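I've got a soft spot for robots that do boring housework, so the new write-up from the Orkotis lab went straight to the top of my reading pile this week. It's on folding clothes with two arms on soft furniture, and there's a neat little idea at the heart of it.

Most folding work I've read has the garment on a hard, flat table. Issa Ghanem and his team at Orkotis wanted their system to cope with a sofa, where the surface gives a bit when you press on it and a white top can be lying any old how. A person does this without thinking (well, I do it badly without thinking). A robot has to find a bit of cloth worth holding first, and that's the bit they've gone after.

Their method is called Polley. Each arm gets its own close-up view from the wrist, and a wider view from higher up takes in both arms together. Before each move the system picks which view to trust most – the wide one for deciding where to go, the wrist ones for the last small movement before the fingers close. Older methods, including the team's own earlier one, Karaki, blended all the views in the same way the whole time. Ghanem reckons that's where a lot of missed grabs came from.
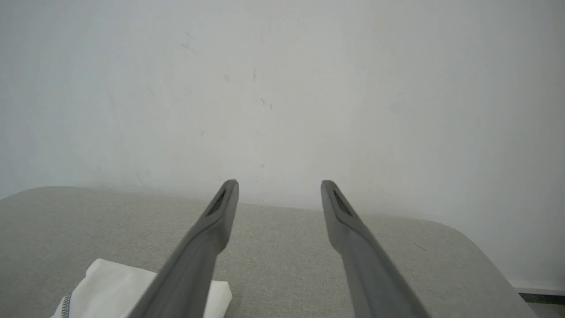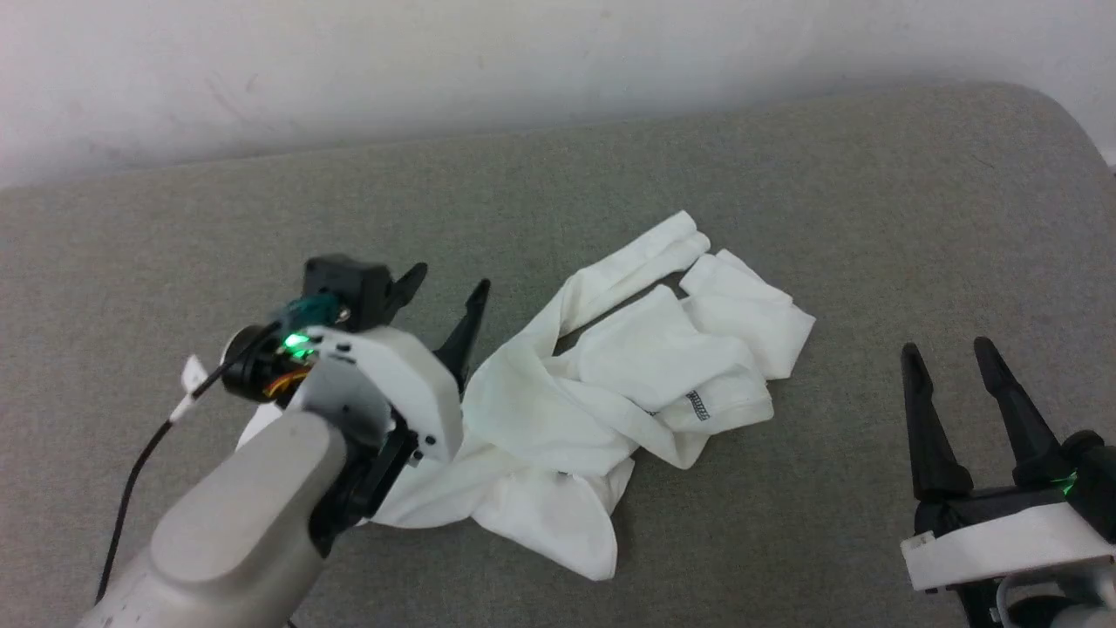
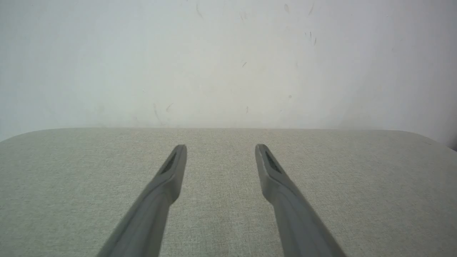 Wrist views first and last, with the wider view of both arms in the middle.

Now for the numbers! The team collected 3000 practice runs with a person steering the arms, then threw out the messy ones and trained on the 1402 that were left. I was surprised they binned so many, but Ghanem says the smaller set did better than the full one when they tried both. They then ran 300 test folds with garments the system hadn't met before, and Polley needed fewer second goes at a grab than Karaki did. Long sleeves are still the hard part, especially when one is tucked under the rest of the top.

It isn't quick, mind you. Each fold has plenty of stopping and looking, and the write-up is quite open about that. The other snag is white cloth in flat light, where folds are hard to pick out and the system sometimes goes for a crease thinking it's an edge. I do love it when a team puts its failures in with the rest.

Next up is a longer trial at the Fulton site, with a different sofa and a wider mix of clothes, starting in February. The team also wants to try towels and bedding, and I'm very keen to see how two arms get on with a fitted sheet.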